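Griltesley Student Robotics Program -- Kitchen Simulator Guide
Section 5: Setting Up the Shelf Task
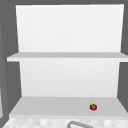

Figure 5.1. Shelf task in the simulator, with one tomato on the lower shelf.

5.1 Purpose of this section

This section sets out how a student team is to load, check and save the shelf task before any practice run. It applies to the club rooms and to teams working from home on a loaned computer. Teams must have finished Section 4 (Installing the Simulator) and must hold a working Skateck login.

The shelf task is the first of the kitchen tasks scored in the Olulell Challenge. In it, the team's program must find an item on the open shelf unit, pick it up and place it on the middle shelf. The task is marked in the simulator only. A team that does not record a valid run by the end of February may still attend the final as an observer.

5.2 Before you begin

Have the following ready:

The team folder, copied to the local drive.
The task file named shelf_start, issued by the program office.
The team number, as printed on the registration letter.
The team logbook.

Note: Do not run the simulator from a memory stick. Saved runs may be lost if the stick is removed while the program is writing to it.

5.3 Loading the task

1. Start the simulator and log in with the team account. Personal accounts cannot submit scored runs.

2. From the File menu, choose Open Task, then select shelf_start.

3. When asked for a seed number, enter 321. This is the practice seed, and every team uses it for the set-up check. Scored runs use other seeds, which are released on the day.

4. Set the step limit to 1,000. A run that reaches the limit is stopped and marked as incomplete.

5. Choose Apply. Loading may take longer the first time a task is opened on a computer.

6. Choose Fixed View from the View menu. Compare the window with Figure 5.1. The tomato should be on the lower shelf, right of centre and toward the front. The middle shelf should be bare.

7. If the two do not match, close the task without saving and repeat from step 2. If they still do not match, see 5.6.

Caution: Do not drag the tomato to a new position by hand. The simulator records manual changes to the task file, and any run made from a changed file will be refused at submission.

5.4 Checking colour and lighting

Many teams use colour to find the item. The shelf unit is white and light grey, the walls are dark grey, and the tomato is red with a green stem. A colour threshold that is set too wide can still give a good result on this task and then fail on later tasks, where more items are present. Teams are advised to set the threshold with care at this stage.

1. Open the Lighting panel and confirm that it reads Even. Do not change the brightness.

2. Open the team's vision program and run it once on the fixed view.

3. Confirm that the program marks one item only, and that the mark falls on the tomato.

4. If the program also marks part of the shelf or wall, narrow the colour range and run it again.

5. Write the final values in the logbook. Judges may ask how they were chosen.

Note: The green stem is small in this view. Programs that look for red and green together should be tested from the closer camera positions listed in Section 6.

5.5 Making a practice run

1. Choose Reset, then Run.

2. Leave the mouse and keyboard alone until the run has ended. Moving the view during a run slows some of the older club computers and can affect timing.

3. When the results window opens, choose Save Run and accept the file name offered.

4. Enter the run in the logbook with the date, the seed and the name of the program version used.

5. Repeat until the team has 14 saved runs. These may be spread over several meetings -- they need not be made in order or on the same computer.

Each member of the team is expected to start and record at least one run. Mentors may answer questions and point to the right page of this guide, but they may not type, edit code or change settings on behalf of the team.

Caution: Closing the results window before saving discards the run. It cannot be recovered.

5.6 Common faults

The shelf is empty after loading. The item files are missing. Copy the team folder again and reload the task.

Error 236 appears at start-up. The task file and the simulator are from different releases. Install the current release from the Skateck download page.

The item passes through the shelf during a run. The Contact setting has been switched off. Switch it on and choose Reset.

The team's run is refused at submission. Check the account, the seed and the task file, in that order, and then write to the program office with the saved run attached.

5.7 Moving on

Teams that have completed 5.5 may proceed to Section 6, Camera Positions. Teams using the Kopecký gripper model must first read the notes on finger width in Appendix B.

Section last revised 4/24/18. Earlier printed copies should be recycled.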